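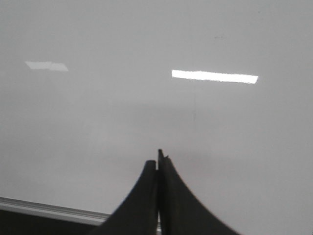
Gripper over the glossy white top, Zerken open day

Went to see the robot arms wipe and sort at Zerken, 1/12/21. Came home with cleaning tips. Quick notes, more when I get time.

Shiny white surfaces: look at the lamp reflections first. Smudges show up right next to them. Tilt your head, move, look agian.

Damp cloth, 3 drops of dish soap, then a dry one. No scouring powder, ever. 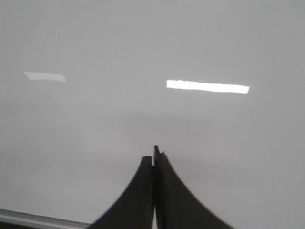 Fingers closed, light bouncing off the top

Thin streaks: wipe across, wait 10 minutes, wipe the other way. Still there? Might be a scratch, leave it.

Rims and edge trim, old toothbrush. Dirt hides ther.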